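Skulline Forums > Home & Household > Laundry and Linen

We use cookies to keep you signed in and to remember your display settings. By continuing to browse you accept this. Manage preferences | Accept

Quilt cover corners and fill migration – what is the actual fix?

ridgeandfurrow
Double quilt, cotton cover, synthetic fill, button closure at the foot. After every wash the insert goes back in square and within 9 nights it has rotated inside the cover, so that one top corner is empty and the fill is doubled up along the opposite side. I have tried the roll method and the inside-out grab method. Both put the insert in correctly. Neither keeps it there.

Measurements: the cover is 200 x 200 cm on the label and 198 x 197 cm after washing. The insert is 200 x 200 cm and I have not washed it. So the insert is if anything slightly oversize, which I was told should stop it moving.

Is this a fastening problem or a fabric problem?

tw_485
Fastening. Sew a loop of cotton tape into each inside corner of the cover and a matching tie on each corner of the insert. Four corners, 20 minutes by hand. I did mine in May and have not had to re-seat the insert.

Use flat tape, 10 mm or wider. Round cord works itself undone.

Ostler
Disagree with the above, at least as a first step. Ties at the corners hold the corners. They do nothing for fill that is moving inside the insert itself. Before sewing anything, take the insert out, lay it flat and feel along the stitch lines. If it is channel stitched (long parallel tubes) the fill can travel the whole length of each tube. If it is box stitched it can't go far. Most of the cheap ones are channel stitched.

ridgeandfurrow
Checked. Channel stitched, running head to foot. Fill feels even when laid flat and shaken. The insert is definitely turning as a unit, because the care label starts at the bottom left and ends up halfway up the side.

Ostler
Then you have rotation, and I withdraw half of what I said. Ties will stop that. You will still get fill settling towards the foot if you shake it from the head end only. Alternate.

plainweave
Nobody has asked about thread count or finish. A sateen cover is slippery on the inside and a percale one is not. I had the same rotation with a Parkska sateen cover and it stopped when I went to their percale, same insert, no ties, no clips. Friction was enough.

tw_485
Friction is enough until you wash it with softener. Then percale slides as well.

plainweave
I don't use softener on bedding. It does nothing for cotton that a proper rinse won't.

tw_485
Plenty of people do, and the OP hasn't said. Ties work on any finish.

ridgeandfurrow
No softener. Cover is sateen, though, so plainweave may have part of it. I would rather not replace a cover that is otherwise sound. What about the clip-on fasteners? The local shop has Flida ones, two-part, a pin through the insert and a cap over the top.

Ostler
I used those for one winter. They hold. Two objections: the pin leaves a visible hole in a sateen cover if you drag the quilt by the corner, and you have to find and remove all of them before washing. I missed one and it went through the drum. No damage to the machine but the cap was never seen again.

quoin
Had Flida clips on three beds for a good while with no holes at all. You are presumably pinning through the cover face. They should go through the seam allowance, where there are several layers. It says so on the packet.

Ostler
I pinned through the seam allowance. The hole was next to the seam. I accept that I pull quilts about more than some.

quoin
Then that is a handling problem, and ties would have torn out as well.

tw_485
They would not. A tie sewn into the seam with a dozen backstitches will take more load than the cover fabric.

hob_and_bolster
Coming at this from the bed-making side. Rotation is mostly caused in the morning, when the quilt is pulled straight from one corner only. The cover moves and the insert lags behind it. Over a week that adds up. Sequence that works for me:

1. Everything off the quilt first: pillows, nightclothes, anything folded and waiting to be put away.
2. Take both top corners, cover and insert together, pinched through the fabric.
3. Lift, shake twice, let it settle. Do not drag.
4. Walk to the foot and repeat.
5. Pillows back last.

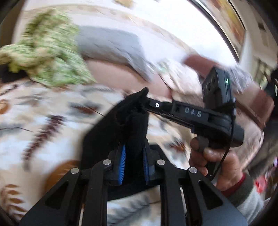 Step 1 is the one that gets skipped in our house. If a quilt is straightened with things still lying on it, the weight holds the cover down in one place while the rest gets pulled, and you have made a pivot. On ours, the white one with the brown and grey feather or leaf shapes, the trouble is always the pillow end: the grey pillow sits over the pink pillowcase or cushion, the green and white cloth is half across the pillow, and there is a small white thing lying folded next to it. None of it weighs much. It is still enough to hold one patch of cover still. Clear the lot on to a chair, then do the corners.

The pattern is useful too. A plain cover hides a twist until the fill has gone. With a print you can pick a motif near the corner, feel for the insert corner underneath it, and check whether the two are still together.

ridgeandfurrow
That is a fair description of my technique, unfortunately. One corner, from the window side, with the pillows still on. I hadn't considered the pillows as a load.

plainweave
I am sceptical that one nightshirt acts as a pivot. A pillow, yes.

hob_and_bolster
It is a small effect repeated daily. Try it with a strip of masking tape on the insert corner if you want to measure it. I did, for two weeks: drift was 4 cm with the bed cleared first and 11 cm without. Same cover, same insert, same two sleepers.

plainweave
One bed and no control for how much the sleepers moved. But that is a bigger difference than I would have guessed.

Ostler
Would add a step between 1 and 2. Undo the buttons at the foot once a week and look. If the insert edge is parallel to the opening, leave it alone. If not, correct it then, while it is a matter of a few centimetres. It takes under a minute and saves doing the whole roll.

quoin
On buttons: spacing matters. If the gaps between them are over 20 cm the foot of the insert can push out, and once part of it is out the rest follows. My Ignacio cover came with five buttons across the full width. I put in four more, making 9, and the foot end has stayed put.

tw_485
Agreed on buttons. Poppers are faster if you are adding them in bulk. A strip of popper tape will do the whole opening in one run of the machine.

quoin
Popper tape comes off in a hot wash. Mine did.

tw_485
Then it was glued or tacked. Stitch both edges.

ridgeandfurrow
Summary of what I am going to do, in order. Clear the bed first and lift from both corners, starting tomorrow, with the masking tape on so there is a number at the end. If drift is still over 5 cm after two weeks, tape loops and ties as per tw_485, flat tape, 10 mm. I will leave the clips. Button gaps on mine measure 24 cm, so I will add some whatever happens.

Question for tw_485: do the ties survive the insert being washed, or do you take them off?

tw_485
They stay on. Knot them loosely to themselves so they don't tangle. Mine have been through at 40 twice and are fine.

Ostler
Wash the insert before you sew anything to it. You said it hasn't been washed, and if it shrinks a couple of centimetres your tie positions will be wrong.

ridgeandfurrow
Good point. It will need to go to the launderette, as it won't fit in my drum. Will report back with the tape figures.

Thread views: 1304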